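Notebook, perfusion bench, November

Kidney box, run 38

Started the pump at 07:40 with the small cassette. Mahlet had left the bath at temperature overnight so no waiting this time. Priming took longer than it should have because the bubble trap was still on the old bracket and sits too low. Moved it up one hole. Please leave it there.

Perfusate is the Zitusska recipe without the extra glucose. Total made up was 1285 ml, of which 981 ml went into the circuit and the rest is in the fridge, second shelf, labelled with the run number. Use it up or throw it out by the end of the week.

Organ was a pig kidney from the Lekport abattoir, left side, one artery, decent length of vein. Ozan collected it. The cuff of aorta was cut shorter than we asked for again and I had to cannulate the artery directly. Will ring them. It makes no difference to the flow figures but it does matter if we want to test the patch clamp, which needs the cuff.

Flow came up slowly and then sat still. Resistance dropped over the first hour in the usual way. There was a step in the pressure trace at 09:15 which I first took for a kink in the line. Checked the line, no kink. Mahlet found the lid had been shut on the sensor cable. Opened it, moved the cable to the notch, step went away. The trace between 09:15 and 09:30 should be left out of any averages. I have marked it in the log file, but the plotting script ignores marks, so do it by hand.

Urine side: a little, pale, collected in the side pot. Not measured properly as the pot has no scale on it. We need the one with the scale back from Yao's bench.

Battery test. Pulled the mains plug at 10:20 and let it run on the pack. The screen said four hours left and after an hour it said four hours left. So the display is not to be trusted and I have written this on a piece of tape on the lid. The pump itself did not notice the change. The Comska pack is heavier than the old one and the box is now awkward for one person to lift out of a car boot. If this is ever to go between hospitals at night with one driver, the weight has to come down or the handles have to move. Ozan thinks the handles. I think both.

Talked over lunch about the alarm. At present it sounds the same for low flow, low battery and lid open. A transport nurse who has been up all night will silence it and look later. We agreed on 2 sounds, one for anything touching the organ and one for everything else. Ozan to change it, I will write the wording for the screen. Keep the words short. "Check flow" is enough.

Afternoon was spent on the cassette clips. The present ones need a thumb on each side and cannot be worked in thick gloves. Tried a spring type and a sliding type. The spring type lets go too easily if the box is knocked. The sliding type is stiff but it holds, and a bit of silicone grease may be all it needs. Did the knock test against the bench edge, box full of water, no organ. No leak with the sliding clip. A small weep at the outlet with the spring clip.

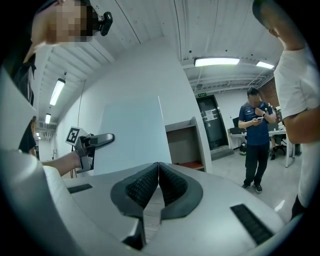 Clip surfaces next. The sliding clip has a bare plastic face and it creeps on the tube when the tube is wet, so I want something on it that gives a bit. Black rubber pads with a textured mesh on the inner face, like those on the two gripper fingers, would be worth copying, pressed together along one straight seam in the same way. Will cut some from sheet and glue them to a spare pair of clips before the next run. Glue must be one we can wipe down with the usual cleaner. Mahlet has a tube of something, to ask.

Kidney weighed at the end and bagged for disposal. Biopsy cores are in formalin, top and bottom pole, in the rack by the window. They need to go to histology in the morning or they will sit there.

To do

Ring Lekport about the cuff
Get the scaled pot back
Script to skip marked sections
Grease for the sliding clips
Second bracket for the bubble trap, higher
New cable tie at the lid notch

Circuit rinsed, bath off at 17:50. The drain hose still drips at the joint, so there is a tray under it. Empty the tray before moving the trolley.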